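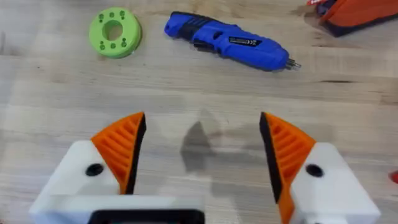

Who Has the Best Job on the Workbench?

I love tools. I loved them when I was six and I love them now, and my favorite game is still guessing what a tool does before anybody tells me! So let's play it with the things you might find on a wooden table like mine.

First up, the electric screwdriver. Mine is blue, with black grippy stuff on the handle so it won't slide around in your hand. A regular screwdriver gets all its twist from your wrist (ouch, after a while). This kind has a motor inside, and the motor spins the silver bit at the front. The bit fits into the top of the screw, and around they go together. No cord, either! The power comes from a battery.

Then there's the green ring full of little round holes. It was made by a 3D printer. You know how you can squeeze icing onto a cake, one line on top of another? A lot of 3D printers work that way, only with melted plastic, building up one thin layer after the next until you have a whole thing you can pick up.

And the tape measure, my number one! Mine is orange and black. Inside there's a long ribbon rolled up like a snail shell, and a spring that pulls it home again.

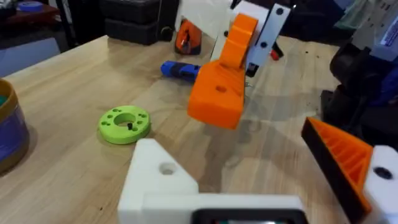
One reader, Schumacher, wrote in to ask why the ribbon on a tape measure is curved and not flat. The curve makes it stiff, so you can hold it straight out in the air without it flopping. Try it with a strip of paper. Flat, it droops. Fold it a little down the middle and it stands right out! See how far yours will reach before it bends.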